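Subject: Re: [palumbo-build] stick pick, approach height

> Still seeing the fingers clip the dresser top on the thin stick.
> Is the 2000 step run on Daltis using the old contact settings?

Yes, old settings. I reran it on the shop machine in November, 300 episodes, seed 208, dresser layout unchanged.
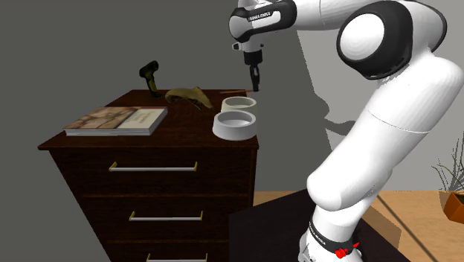
Gripper above the dresser, stick and rear bowl close by.

The stick is thin enough that any error in the surface height shows up right away. I raised the pre-grasp by a few mm and cut the descent speed — config is in the Skikier branch. 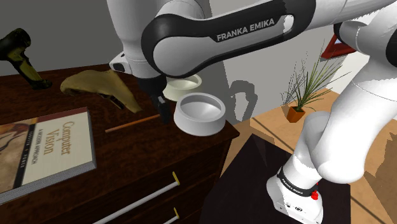

The bowls stay in as obstacles for now. If you have time, run 100 episodes with the book removed and post the contact log. I would like that before we mount anything on the real bench.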